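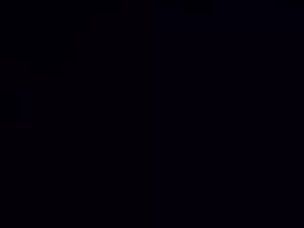
Almost black, with a little brown on the left and a little blue on the right.

Shiny metal is worth the trouble

I want to make a case for polished metal in the rooms where we work with food and dishes. It has gone out of favor. Every kitchen I have been shown in the past few years has had dull surfaces, dull handles and dull taps, and the person showing it to me has always said the same thing, that it doesn't show the marks. I think showing the marks is the best thing about a shiny surface, and I would like more people to put up with it.

I spent two years in a shared house in Skastdale where the kitchen had dark stone-effect counters. They looked clean all the time. They looked clean after someone had cut up raw chicken on them, and they looked clean with a film of cooking oil from one end to the other. You found out by putting your sleeve down. We had a cleaning rota and people mostly stuck to it, but there was no way to tell by looking whether the person before you had done the job. Arguments about it went on late into the evening and could not be settled, as the counter gave no evidence either way.

My next place had a steel counter that had been polished until you could see the ceiling light in it. I hated it for a month. Every drip dried to a ring. A hand put down flat left a whole hand. Then I noticed that I was wiping it after each meal, a quick pass with a cloth and another with a dry towel, and that it took 40 seconds. I had never kept a kitchen that well before. The counter told me what needed doing and I did it.

The usual answer is that this is a lot of work for the sake of looks. Niamh Foley, who I worked with for a while and who has fitted more kitchens than I have cooked in, put it to me more strongly. She said a customer who buys a mirror finish calls her inside a year asking how to get rid of it. I believe her. But when I asked what those customers wiped it with, the answer was a damp sponge and nothing after. A damp sponge leaves water, and water leaves spots. The dry towel is the part people skip. If you are not willing to own a stack of dry towels and use them, then buy the dull finish and be happy.
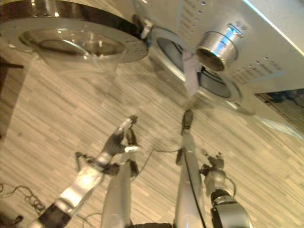
I feel the same way about glass bowls. Plastic mixing bowls are lighter and they bounce, and I can see why a house with small children would have only those. A clear glass bowl lets you see the flour that hasn't been mixed in at the bottom, and it lets you see the grease you missed when you washed it. I have one that cost me far less than the set of Komell plastic ones it replaced, and it is the only bowl in the house I would hand to a guest without checking it first. The plastic ones had gone cloudy and held on to the smell of onions.

Metal cups are harder to defend. They get hot, they ring when you set them down, and fingerprints cover them as soon as you pick one up. I use mine for measuring rice and never for drinking. It gets the same treatment as the counter, a wash and then a dry cloth, and it looks the way it did when I bought it.

Floors are where I stop. I would not want a shiny floor in a kitchen, and I have no quarrel with wood-pattern laminate, which gets sneered at more than it deserves. A floor in short mixed planks of tan and gray will hide crumbs between one sweeping and the next, and I am fine with that. I don't eat off the floor or roll pastry on it. The mistake is to treat all the surfaces in a room as one decision, so that the counter has to match the floor and both of them have to be forgiving. Let the floor be forgiving. The counter should be strict.

Light matters too, and it gets left until the money has run out. A polished surface in a dim room is a waste. I once looked at a rental on Pomidau Street with a handsome steel worktop and a single weak bulb behind the person standing at it, so your own shadow fell on whatever you were cutting. The rent was 800 a month and the lamp could have been fixed for the price of lunch. If you have to choose, buy the cheaper counter and put a good light over it.

I would also ask people to stop covering the metal up. Mats, trays, folded cloths under everything, a paper liner under the dish rack. Each of these is there to save wiping, and each keeps a damp patch underneath where you can't see it. Take them off for a week in March, when you are cleaning anyway, and keep a dry towel on a hook within reach of the sink. Mine hangs from the oven door and gets changed every morning before breakfast.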